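**Revised booking rules for the Zetholm shared kitchen**

**Munasinghe** (moderator)
Members are advised that the revised booking rules take effect on 13 November 2024. Each household may hold 2 evening bookings per month. The deposit remains at 300 and will be returned after the kitchen has been inspected. Written comments are welcome in this thread.
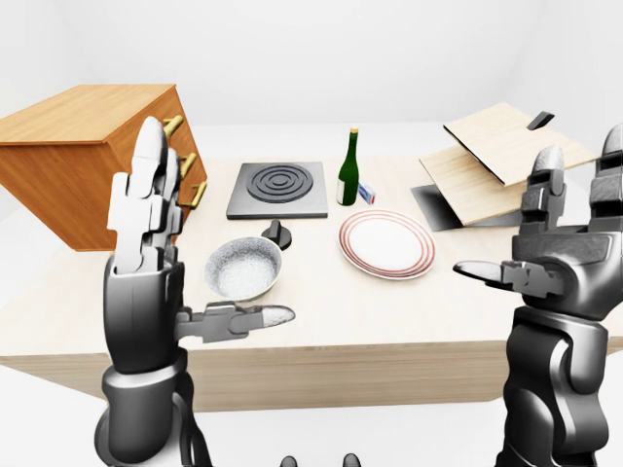

Bookings made in September under the former rules will be honored. Members who need to change one should write to Kai-wen Lau at the office.

**trukona_518**
I wish to record an objection. The limit treats a family of six the same as a single tenant. Under the former rules my household cooked together every week – that will no longer be possible.

**Jestgate**
I respectfully disagree with the previous poster. The calendar was full for most of the summer, and several households on my floor did not obtain a single evening. A limit is overdue.

**trukona_518**
Then the limit should apply only to evenings in demand. Unclaimed evenings could be released two days in advance.
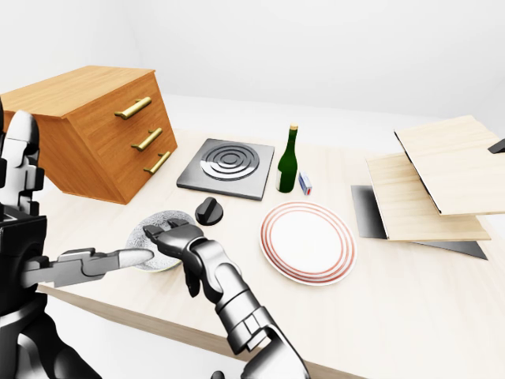

I would also ask whether the deposit must be paid again for each booking. The notice does not say.

**Munasinghe** (moderator)
The deposit is paid once and held for the year. The proposal on unclaimed evenings has been forwarded to the office.

**resident117**
I support the release of unclaimed evenings, but two days is too short for anyone who works shifts. Four would be fair.

**Jestgate**
Four days is acceptable to me. The monthly limit should stay.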